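# ロボット工学入門 第11回 配布資料:見学と実演のまとめ

先週の公開日に参加した皆さん、寒いなかおつかれさまでした。参加できなかった人のために、見てきたこと、聞いてきたことをまとめておきます。少し長くなりますが、期末レポートの材料にもなりますので、お茶でも飲みながら読んでください。
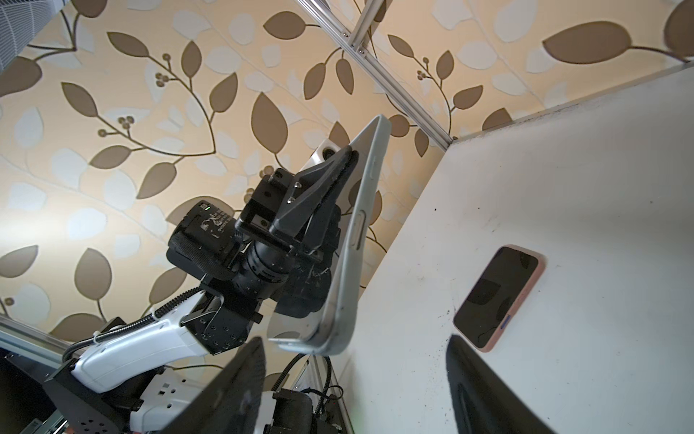

図1 白いアームの先のグリッパがタブレットを保持しているところ。右の白い台の上にはピンクのケースのスマートフォン。

## 1. 訪問先について

お邪魔したのは、Zorkisero という小さな会社の実験室です。古い住宅を改装した建物で、玄関で靴を脱いで上がると、柄物の壁紙の部屋にアルミフレームの架台が組んであります。案内してくださったのは、ハードウェア担当の Loredana Zanetti さんと、制御ソフト担当の Ginevra Santoro さん。お二人とも質問に本当に丁寧に答えてくださって、予定の50分があっという間に過ぎてしまいました(後ろの組の皆さん、お待たせしてごめんなさい!)。

この会社では、中古の電子機器を仕分けて検査台に並べる作業の自動化に取り組んでいます。開発中のシステムの名前は Prirkix。スマートフォンやタブレットを一台ずつつかみ、向きを変え、外観を確認して、次の工程に渡すところまでを受け持ちます。人間なら何も考えずにできてしまう動作ですが、それを機械にやらせようとすると急に難しくなる、という話は第3回の講義でもしましたね。

## 2. 薄い板をつかむということ

図1をもう一度見てください。タブレットは斜めに持ち上げられていて、薄い縁がこちらを向いています。黒い三角形の指が背面に当たっているのも分かると思います。Zanetti さんのお話で印象に残ったのは、平たいものほど「最初の一ミリ」に苦労するということでした。机にぴったり寝ている板には、指を差し込む隙間がありません。吸盤を使う方法もありますが、この会社では、縁を少しだけ浮かせてから挟むやり方を選んだそうです。

もう一つ、右の縁にあるボタンにも注目してください。側面に出っ張りのある機器では、そこに指が当たると電源が入ったり、つかむ位置がずれたりします。Santoro さんは、機種ごとに「触ってはいけない場所」の表を作っていて、登録済みの機種は131になったとのこと。地味な仕事ですが、こういう表が後から効いてくるんですよ、と笑っておられました。

以下は、講義で出てきた用語との対応です。復習に使ってください。

- **把持姿勢**:指をどこに、どの角度で当てるか。タブレットのように重心が指から離れやすい物では、持ち上げた後の回転にも注意が必要です。
- **接触力**:弱ければ滑り、強ければ画面やケースを傷めます。Zorkisero では、最初は弱く触れて、少しずつ強めていく方式です。
- **障害物回避**:台の上の別の機器や、架台のレールも障害物になります。持っている物の大きさの分だけ、ロボットの体が大きくなったと考えるのがコツです。

## 3. ケーブルの話

地味なところばかりで恐縮ですが、私がいちばん長く見入っていたのはケーブルでした。アームの上側に黒いコイル状のケーブルが沿わせてあり、小さな白い結束バンドで留めてあります。教科書の図にはケーブルが描かれていないことが多いのですが、実際の現場では、関節を曲げるたびに引っ張られたりたるんだりするので、どこで留めるかがとても大事になります。コイル状のものなら多少の伸び縮みを自分で吸収してくれますし、留める点が少なくて済む分、交換も楽だそうです。

Zanetti さんによると、この部屋で起きた停止の原因は、ほとんどがプログラムの間違いよりケーブルの引っかかりだったとか。卒業研究で実機を使う予定の人は、ぜひ覚えておいてください。配線を見直すだけで解決する不具合は、皆さんが思うよりずっと多いです。

## 4. 当日の質疑から

いい質問がたくさん出ました。全部は載せられませんが、いくつか書き留めておきます。

**つかむのに失敗したら、どうするのか。** 一度台に戻して、角度を変えてもう一度試みます。同じ機器で7回続けて失敗すると、人を呼ぶ設定だそうです。多いと感じた人もいたようですが、この回数は提携先の倉庫 Grornach の担当者と相談しながら決めたとのことで、呼ばれる側の都合も設計の一部なのだな、と私も勉強になりました。

**ケースに入ったままの機器は扱えるのか。** 扱えますが、ケースの厚みや手触りによって滑り方が変わるので、裸の機器とは別に調整が要るそうです。柔らかいケースと硬いケースでもまた違う、とのことでした。

**学生のうちに何を勉強しておくべきか。** Santoro さんの答えは「線形代数と、はんだ付け」。Zanetti さんは、図面を手で描く練習を挙げておられました。

## 5. レポート課題

次のうち一つを選び、A4で二枚程度にまとめてください。手描きの図も歓迎します。

1. 平らな台に寝かせた薄い機器をつかみ上げる方法を二つ考え、それぞれの弱点を比べる。
2. 身の回りの機器を一つ選び、「触ってはいけない場所」の表を作る。ボタンの位置は必ず実物を測ること。
3. ケーブルの通し方について、三つの関節をもつアームを仮定して案を示す。

提出先はいつもの教材サーバ Lill の「第11回」フォルダです。ファイル名には学籍番号を入れてください。締め切りは次回の講義の開始時刻とします。

なお、Zorkisero では6月にも公開日を予定しているそうです。今回来られなかった人は私まで声をかけてください。靴は脱ぎやすいものがおすすめです。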